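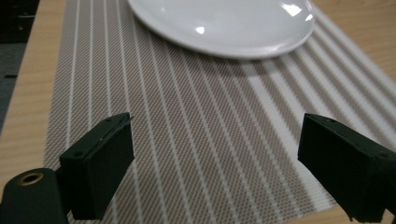

4. Setting up the Rurkex under-table heat pad

Read section 3 first if the pad is new out of the box. The film on the back has to come off before anything else.

4.1 What you need

Pad, control box, power cord, the bag of clips. Small Phillips screwdriver (not supplied). A damp cloth. Pencil.

Older sets sold at the Clunilville store came with screws in place of clips. Same steps, just skip step 5 and use the four corner holes.

4.2 Fitting the pad

1. Clear the table. Everything off, leaves folded out if it has leaves.

2. Wipe the underside. Let it dry all the way — the strips won't hold on dust or damp wood.

3. Mark the center of the table underneath with the pencil. Hold the pad up to the mark, cord side facing the wall outlet. Check the cord reaches with slack. If it doesn't, turn the pad now. It won't come off clean later.

4. Peel the strips, press the pad up, hold for a slow count of 11. Start in the middle and work out to the corners. No bubbles.

5. Clips next. Push each one in by hand until it clicks, then a quarter turn with the screwdriver. Do not overtighten.

6. Screw the control box to the table apron, dial facing out. Leave a hand's width between box and pad.

CAUTION: Never fit the pad to a glass table or a table with a metal top. Wood only, solid or veneer, no thinner than the gauge card in the clip bag.

CAUTION: Do not fold, cut or staple the pad. A creased pad has to be replaced.

4.3 First warm-up

1. Plug in. Green light comes on. No light, see 4.6.

2. Turn dial to 1. Leave it for an hour with nothing on the table. Slight smell the first time is normal, open a window.

3. Turn back to 0, let it cool, then feel along the clips for any that have come loose. Push them back in.

4. Now lay the table the way you would for a meal. Mats and plates down, dial to 2.

Note: thick mats slow the heat a lot. Cork is the worst. Woven ones are fine in our testing but give them longer.

Note: the pad keeps plates warm. It doesn't cook and it will not reheat cold food. Bring food to the table hot and serve it right away.

4.4 Dial settings

0 — off
1 — plates only, before the meal
2 — normal use
3 — big tables or cold rooms, switch back to 2 once you sit down

The control box shuts itself off if left on 3 too long. Turn to 0, wait for the light to go out, start again.

4.5 Cleaning and storage

Unplug first. Always. Dry cloth on the pad, damp cloth on the table top. No spray anywhere near the box.

If the pad wont be used over the summer, unplug and coil the cord loosely on the hook. Repeat 4.3 in November or whenever you start up again.

Pad is rated for 3,000 hours. Write the start date inside the back cover of this manual, it's easy to lose track.

4.6 If something isn't right

No light: try another outlet. Then check the plug is pushed fully into the box, it is a tight fit.

Light on, no heat: dial is at 0, or the box has shut off. See 4.4.

One side colder: a strip has let go. Press teh pad back up and add a spare clip.

Light blinks red: unplug and stop using it. Contact Bedoya Service with the number on the side of the box. Don't open the box, there are no parts inside you can fix.

4.7 Using with the Plerkska extension leaf

The leaf needs its own pad. Do not stretch one pad across the joint. Fit the second pad as in 4.2 and run both cords to the same side. One control box per pad.

Section revised 8th July. Replaces the loose sheet packed with earlier sets.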